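Chapter 11
Stock Numbers, Revisions and Retirement

A construction set has two identities. The first is the name printed on the lid, which is chosen by the marketing department and may be changed for each country. The second is the stock number, which stays with the set from approval to retirement and is the only identity used by the warehouse. This chapter deals with the second.

Chapter 10 treated the parts list as fixed. In practice it is revised several times during the life of a set. A mould wears out, a colour is dropped from the range, or a printed panel is replaced by a sticker. The question for the planner is whether the revised set keeps its old number or receives a new one.

The Takano range of model vehicles is used throughout the chapter. Set 3372, a crane lorry, was first packed at Durkbridge in April and moved to the Desberg plant when the order was enlarged. The two packings differ in 44 parts, nearly all of them axle pins and small plates. The number was kept, and a suffix was added to the inner bags – a method that serves the packer well and the collector badly, as the suffix is thrown away with the bag.

Retirement is the withdrawal of a number from the order book. It should be distinguished from a stock shortage, in which the number remains open but no sets can be supplied. Shops often confuse the two, and resale prices may rise sharply on a shortage that later ends. Section 11.2 gives the tests used at Tapley to separate them, and Section 11.3 sets out when a retired number may be used again.

Readers who have not met the term 'running change' should return to Chapter 9 before going on. Tables in this chapter follow the range as it stood in June 2020.
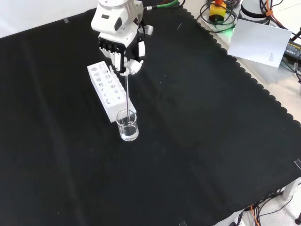
TOYS AND MODELS | PRODUCTION AND SUPPLY

11.1 Parts of a stock number

A stock number is made up of a range code and a serial. The range code is given by the design office and is never reused. The serial is given in order of approval, so a low serial does not always mean an early release date. Where a set is sold in more than one box size, each size takes its own serial.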